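3.2 Cell setup and upkeep

The twin cell at Prurkico is a software copy of one two-armed unit, and like the real one it needs looking after. We say this up front as most write-ups treat the simulated side as something you install once. Ours drifted. Joint limits got edited, someone swapped a mesh, a friction value went missing after an update. This section covers how the cell is set up now, what gets checked and when, and the one repair that cost us most of July.

Base pose first. The robot is spawned facing the furniture, torso upright, both arms forward. Spawn pose lives in one file and only one. Earlier there were two copies (one in the scene file, one in the launcher) and they disagreed by a few degrees of yaw, enough to put the right gripper into a drawer front at start. The launcher copy is deleted. If a run needs a different start, it goes in as an offset on top of the base file.

Room contents come from the Fondix asset set, household clutter, bedroom and storage items mostly. Scale is checked on import. Handles are the weak point: a handle that looks fine on screen can have a collision shape that is a solid block, so the jaws can't close around it. We redraw the collision shape by hand for any handle the task touches. Tedious. No shortcut found so far.

Figure 4. Simulated cell, both arms forward toward the cabinet with the U-shaped handle and the purple box.

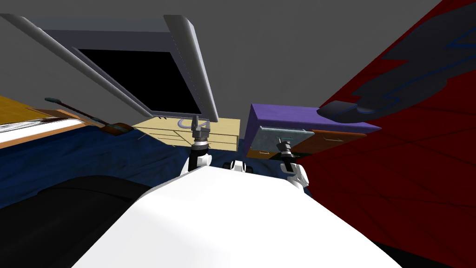

Daily check is short. Load the scene, let physics settle for 270 steps, compare every joint against the stored rest values. Anything off by more than the tolerance in the config gets flagged and the batch does not start. The first version of this check only looked at the arms, and we missed a torso joint sagging under gravity because its holding gain had been set to zero. Torso is included now. So is the base.

Then contact. Each gripper opens fully, closes on nothing, opens again. Finger positions are logged at both ends. The two sides should give matching numbers; when they don't, it is nearly always the mimic joint, the setting that makes one finger follow the other. It fails quietly. One finger moves, the second lags or stays put, and the policy downstream just looks bad at grasping.

That was the July fault. Success rate on the handle task fell over a string of batches and we spent far too long blaming the learning code. Retrained twice. The cause was in the robot description: an Engebretsen export tool had dropped the follower gain on the left hand when the file was regenerated, and the default it fell back to was much too soft. Under no load the fingers looked normal. Under load the follower gave way and the handle slid out.

Repair steps, in the order we now use:

Stop the batch queue. Don't edit the description while workers are reading it, we lost 362 episodes that way.
Diff the description against the last tagged one. Gains, limits, link masses, in that order.
Restore the value, then reload from cold. A warm reload keeps the old constraint in memory.
Run the open and close test with a fixed block between the fingers, 40 cycles per hand.
Check the palm view by eye with the fingers open before releasing the queue.

The last step is manual and we have kept it so. Logged finger positions can be right while the visual mesh sits off its link, which matters when the policy trains on rendered views. A person spots a shifted finger plate in a second or two.

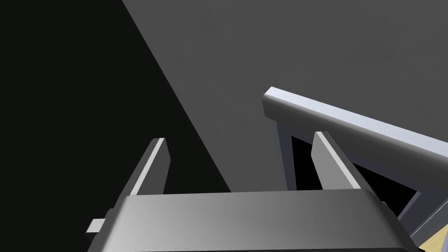
Camera mounts get the same treatment as joints. The palm view is tied to the hand link, and if the hand mesh is re-exported with a new origin the view moves with it. We store a reference render for each view and compare after every change to the description. Small diffrences from lighting are ignored. A change in where the finger edges fall is not.

Longer upkeep is done every 3,000 episodes. Caches cleared, workers restarted, asset hashes checked against the Nornanska list, full contact test on both hands. Memory use creeps up over long runs and the physics step slows with it; a restart fixes this, we did not chase the root cause. Step time is logged so the slowdown is at least visable in the records.

Settings used for all results in Section 4 were frozen on 10/06/2026. One change went in after the freeze, a label fix in the log writer, no effect on physics. Runs made with the soft follower gain are left out of the tables and listed seperately in the appendix.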